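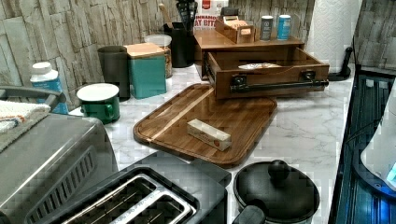
Hrvoje Vidmar는 허용폭을 좁게 잡으면 소액 계좌에서는 매매 횟수만 늘고 목표 비중은 별로 가까워지지 않을 것이라고 지적하였다. 초고를 돌려 읽던 단계에서 나온 의견인데, 분석을 다시 해 볼 이유로 충분했고 결과도 무척 흥미로웠다. 이 절에서는 그 재분석을 다룬다.

**그림 4.** 주방 조리대. 나무 도마 위에 흰 상자가 놓여 있고, 뒤쪽 나무 정리함의 서랍이 열려 있다.

### 4.3 정기 점검과 허용폭 점검의 비교

분석 대상은 Cistska 가계 패널에서 적립식으로 지수형 펀드를 사들이는 326가구이다. 이 가운데 217가구는 주식과 채권의 목표 비중을 스스로 적어 냈고, 나머지는 목표 비중 없이 매달 같은 금액을 넣고 있었다. 두 집단은 소득 분포가 비슷했지만 계좌 개설 시점이 달라, 이하의 비교는 목표 비중을 적어 낸 집단 안에서만 하였다.

점검 방식은 둘로 나누었다. 정기 점검은 해마다 9월에 한 번 비중을 확인하고 목표로 되돌리는 방식이다. 허용폭 점검은 달마다 비중을 보되, 목표에서 정해진 폭 이상 벗어났을 때만 매매한다. 허용폭은 5%포인트와 10%포인트 두 가지를 썼다. 거래 비용은 Tornent 요율표의 건당 최저 수수료를 그대로 적용했다.

가장 눈에 띈 것은 신규 납입금의 힘이다! 계좌가 작을 때는 그달 납입금을 부족한 자산에 몰아넣는 것만으로 이탈이 대부분 해소되었고, 매도가 필요한 달은 드물었다. Vidmar의 예상대로 5%포인트 허용폭에서는 매매가 잦았으나, 그 매매의 상당수는 납입금을 먼저 배분했더라면 생기지 않았을 것들이었다. 순서를 바꾸어 납입금 배분을 앞에 두자 두 허용폭의 차이가 크게 줄었다. 우리는 이 정도까지 줄어들 줄은 몰랐다.

계좌가 커지면 사정이 달라진다. 잔액이 월 납입금의 거의 200배에 이르면 납입금만으로는 주식 비중의 상승을 따라잡지 못했고, 이 구간에서는 10%포인트 허용폭이 정기 점검보다 적은 매매로 비슷한 이탈 수준을 유지했다. 다만 세금은 모형에 넣지 않았다. 과세 계좌라면 매도 한 번의 부담이 커지므로 위의 비교를 그대로 옮기기는 어렵다.

Eleni Hodžić와 Senad Dimitrov가 따로 작성한 코드로 같은 계산을 되풀이했을 때에도 순위는 바뀌지 않았다. 채권 쪽을 만기가 짧은 펀드로 바꾼 경우에는 이탈이 조금 더 빨리 쌓였는데, 그 값은 부록의 표에 실었다. 납입을 몇 달 쉬는 가구에서 같은 규칙이 어떻게 움직이는지는 4.4절에서 이어 살펴본다.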